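Opinion > Columns > Machines and Us

Print this page | E-mail this page

The Machine Was Right to Stop, and We Were Wrong to Be Annoyed

2023-08-05

I spent a good part of last winter in a rented room in Sullton, teaching a robot arm to tidy up after an imaginary breakfast. I mention the season only because the heating was poor and we all kept our coats on, and I have come to think that people in coats make worse decisions than people who are comfortable. They want to get to the end of things. I certainly did, and I want to write about what came of that, even though it was a small accident by any standard and the only thing hurt was a cable and, for a week or so, my opinion of myself.

The project was called Jikisis, and I was on it as what the paperwork called an operator, though my own background is in kitchens. I had run a school cafeteria for a long stretch of my working life, and the company, Jolto, wanted somebody who knew how people really handle food and trays when they are tired and in a hurry. The arm would lift things, set things down, pull a tray toward itself and push it back. Toy food, mostly, which suited me fine, having cleaned up enough of the other sort.

Now, the arm had a habit of stopping. It would be on its way down to a tray, moving along nicely, and then it would just quit and hang there with a message on the screen saying that the load on the wrist was not what it expected. You cleared the message, you sent the arm back to its starting position, and you began again. On a good morning this happened a couple of times. In January it began happening all the time. We would get three clean runs and then a stop, then one clean run and two stops, and everyone would sigh, and somebody would go and stand by the coffee.

I should explain the sighing, because the whole of my argument rests on it. A machine that stops is a nuisance in a way that a machine that breaks is not. When a thing breaks, you get to be serious. You turn off the power, you call somebody, you fill in a form, and the day takes on a kind of dignity. When a thing stops for what looks like no reason, you feel as if you are being nagged. And people who feel nagged start looking for the switch that turns the nagging off.

There was such a switch, of course. There nearly always is. It was a number in a settings page, a limit on how much unexpected pull the wrist would put up with before the arm gave up, and it was set at 20. I never did learn 20 of what, and I am a little ashamed that I never asked. One of the younger people on the team raised it, the stops went away for most of an afternoon, and we all said well done. I said it too. I believe I said it twice.
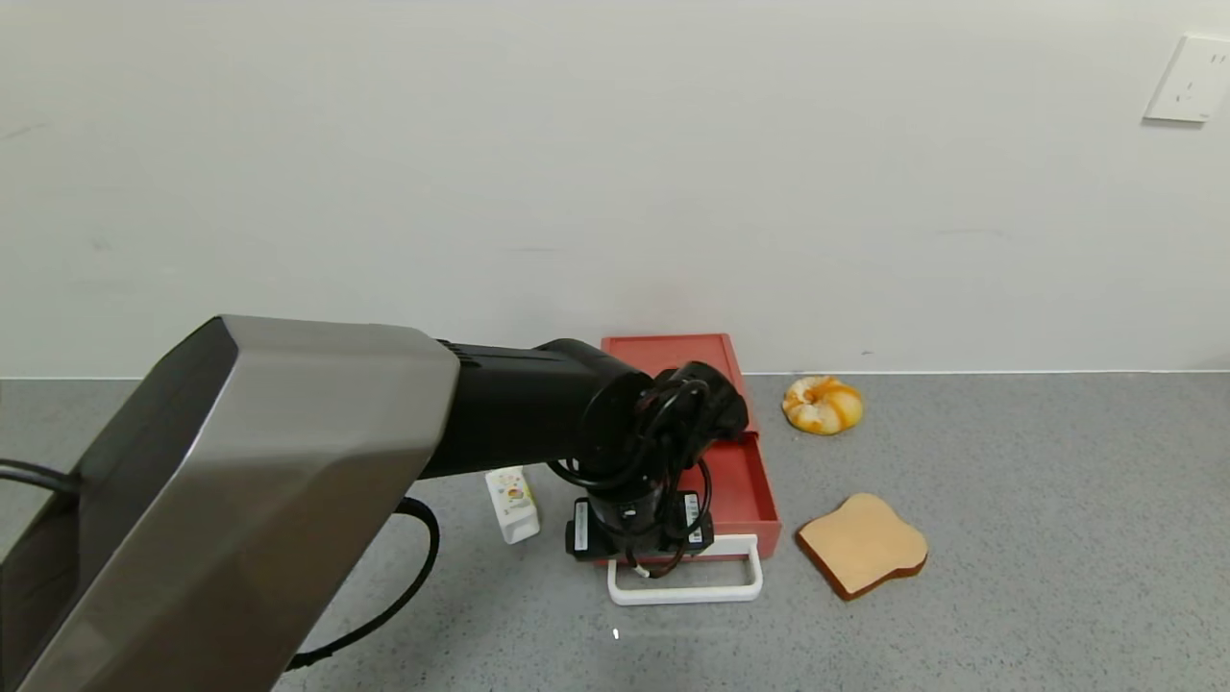

What had been pulling at the wrist all that time was its own cable. I have since learned that this is one of the oldest troubles there is with arms of this sort. The hand has to get its power and its signals from somewhere, and so the wiring has to travel along with it, and every time the wrist turns the wiring has to turn too. Leave it too short and it goes tight. Leave it too long and it hangs in loops, and a loop will sooner or later find something to hook itself on. Ours had been left long, with the best of intentions, after an earlier cable had been too short. A loop had been catching on the joint at certain angles, and the arm had felt it every single time and told us so in the only words it had.

With the limit raised, it no longer told us. It simply pulled harder. Late on the second day the loop caught properly, the wrist kept turning as it had been asked to, and the connector came out of its socket with a crack you could hear across the room. The fingers lost power while they were holding a tray a few inches up. Down came the tray, off went the toy bread across the counter and onto the floor, and the arm, which by then had no idea what its hand was doing, carried on with the rest of the motion and swept through the place where a person might very well have been reaching in to straighten things up. I know a person might have been, for I had been doing exactly that all morning. I had gotten into the way of reaching in between runs without waiting for the arm to come to rest. Everybody had.

So that was the accident. The new part came to $3,907, by the time they had counted the visit from the service firm, and I remember the figure because it was read out at the meeting in the sort of voice people use for bad news about somebody else's car. There was a good deal of talk about the cable. The service people, who were from Szűcs and very patient with us, routed it differently and tied it down in the right places, and it gave no more trouble that I saw. Then there was some talk about whether the settings page should have a password on it. And after that the meeting was over, and I went home feeling that we had discussed everything except the thing that had happened.

My view, and I have had the spring and half the summer to grow fond of it, is that we treat a false alarm and an alarm we don't understand as if they were the same animal. They are nothing alike. To call an alarm false you have to have gone and looked, and found nothing, and looked again. We had not looked. We had cleared the message 100 times if we had cleared it once, and I can't remember a single occasion when anyone bent down with a flashlight and turned the wrist slowly by hand to see where it went stiff. It would have taken two minutes — the service technician did it in less.

I knew better, too, and this is where the cafeteria comes back in. We had a dishwasher there with a door sensor that would trip and shut the whole thing down in the middle of the lunch rush. A helper of mine wedged it with a folded piece of card. It was a clever fix and we all admired it, right up until somebody opened the door on a full load of scalding spray. She was all right, thank goodness, with a red arm and a fright. I gave a stern talk to my whole kitchen about it afterward. I told them that the sensor had been tripping because the door hinge was sagging, and that the card had fixed the sensor and left the hinge exactly as it was. I was quite eloquent, as I recall. Then I walked into a room full of engineers many years later and cheered for the same piece of card.

I think what fooled me was that the robot seemed so much cleverer than a dishwasher. I assumed, without ever putting it to myself in so many words, that a machine like that would have better reasons, and that if its reasons were any good the clever people around me would know them. And I suspect the clever people assumed that the stops were some fussiness in the software, since the software was the part they thought about all day. The cable was just a cable. It was out in plain view, dangling in front of every one of us, and it was too ordinary to be a suspect.

There is an argument on the other side and I want to be fair to it, having heard it made by people I like. They say that a limit set too low teaches everyone to ignore it, and that a machine which stops at every little tug is less safe in the end because its people stop listening. I think that is perfectly true! I have lived in a house with a smoke detector outside the kitchen, and I know what becomes of such detectors. If the number really was too low, then by all means it should have gone up. My quarrel is with the order we did it in. We changed the number first, to get some peace, and had we been luckier we would never have gotten around to the second part at all.

I would also like to say a word about reaching in, since it frightens me more than the cable does. The rule in that room was that you waited until the arm was parked. It was a good rule and it was written on a sheet by the door. But all those stops had taught us something the sheet did not say, namely that the arm was timid. It gave up at the slightest thing. You could not be much afraid of it. And so we got closer and closer, and then somebody took the timidity away with one change on a settings page, and not one of us moved our hands back an inch. If I could have one thing put into every place where people work beside these machines, it would be a habit of saying out loud, to everyone in the room, when a limit has been changed. Say it before the next run, and say it again to whoever comes in after lunch. It feels foolish, I know, and in a room of four people in coats it feels especially foolish.

I still think well of the project, and I would go back if they asked me. I liked the work. I liked the absurd care with which we set out a bagel that no one would ever eat, and I liked the people, who were kind to an old cafeteria manager and never once made me feel slow. When the arm went back into service the limit was put back to where it had started, and it did stop now and then, as it always had. The first time, one of the team got up without a word, fetched the flashlight, and had a look underneath. It was a bit of tape that had come loose and was rubbing. She pressed it flat with her thumb, stepped back behind the line, and told us all what she had found, and then we ran it again.

Contact the opinion desk | Copyright 2023, all rights reserved | Back to top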